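Fewer keystrokes, more lifting

At Belkadi, the records firm, automation arrived in March with two arms and a scheduling program called Zita. The arms take bound volumes from the returns desk and shelve them — nearly 500 per shift, against 466 by hand.

Radwa Kamel, who ran the desk for years, now spends her mornings on exceptions: damaged spines, missing labels, volumes Zita will not release. "I walk less and decide more," she says. Her grade has not changed. Ilir Babić thinks it should.

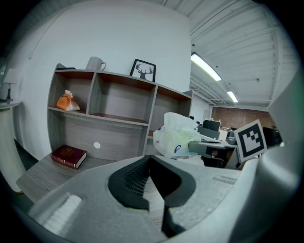 Pay talks resume after the trial. Until then, staff may stop either arm without giving a reason, and each stop is logged by time only, with no name attached.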